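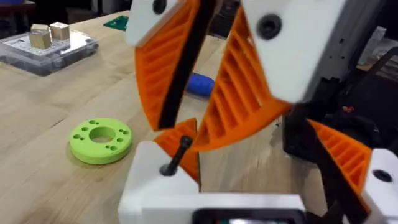 Reference > Robotics > Grippers and end tools > Fodor gripper kit

Reading time: 2 minutes

The Fodor is a build-it-yourself gripper kit for small robot arms, sold by Clarkik. It uses soft, ribbed fingers of the fin-ray type, which bend around an object when pressed against it. The kit is meant for schools, hobby builders and small labs that handle light parts on a tabletop.

Design

The fingers are 3D-printed in orange plastic and have diagonal ribs inside. Black rubber strips add grip. The fingers are held by white plastic mounts and screwed to a white housing. Each finger can be taken off by itself, so a worn one can be replaced without opening the rest of the gripper.

Clarkik rates the gripper for loads of up to 600 grams. It runs on 24 volts. A small camera sits at the wrist and looks out over the fingers toward the work surface. The picture is sent to the control software, called Vorex, which is a free download. Vorex can record a session and play the same moves back.

Contents and versions

The first version went on sale in June as a bag of parts with no camera. Buyers had to print the fingers themselves. The current version comes with printed fingers, the wrist camera, a cable set and a paper manual. Building it takes an evening for most people. Replacement fingers are sold in packs of 7.

A separate set of practice objects is sold by Bulis, a parts shop that also does repairs on the kit. Other users make their own. Printed discs with holes, small cubes and ridged cylinders are common choices, as they give the fingers flat, square and round shapes to work with.

Use and reception

The kit is mostly used for pick-and-place practice and for simple sorting. Owners on the Clarkik forum say the fingers are gentle on thin plastic and hold odd shapes well. The usual complaints are that the fingers take up much of the camera view when it is mounted low, and that flat items such as cards are hard to lift from a table.

Clarkik covers the housing and motor for 100 days. Fingers and rubber strips are treated as wear parts and are not covered.

Page last changed 25th August

Contact | Copyright Bulis Reference Pages | Back to top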